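**Refund of a fan club subscription after a cancelled members' evening**

Posted in: Celebrity Clubs and Fan Events, by Oltley Reader

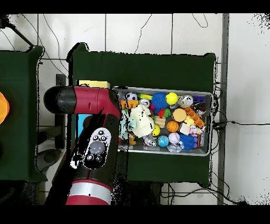 I hold a yearly subscription to the official fan club of the singer Aletska. The subscription was bought in December through the ticket agent Kravets and included one place at a members' evening in Oltley. The evening has been cancelled and the agent has offered a credit note valid for 3 months. Am I obliged to accept the credit note, and may I claim back the subscription as well as the booking fee?

---

**Omarex Member Support**

Members who received their place as part of a subscription should first consult the terms sent with the welcome letter. Under the current terms, a member may decline a credit note and request payment to the original card, provided that the request is made in writing within 30 days of the cancellation notice. The booking fee is returned with it.

The subscription itself is treated separately. It also covers the newsletter, early booking and the signed print, and it is not normally refunded in full once any of these has been supplied. A part refund may be requested by the same letter. Please quote your membership number and enclose a copy of the notice. Requests should be addressed to Omarex, which manages the club, and copied to Kravets.

---

**frontrow_oltley**

I had the same notice. The evening had 3000 places, so replies are slow. My card refund arrived after three weeks, without the booking fee, and I had to write again for that. I did not ask about the subscription.

---

**Stalls and Circle**

Credit notes can be used for any Aletska date. I kept mine. Please check the last date for use, as it is printed on the reverse.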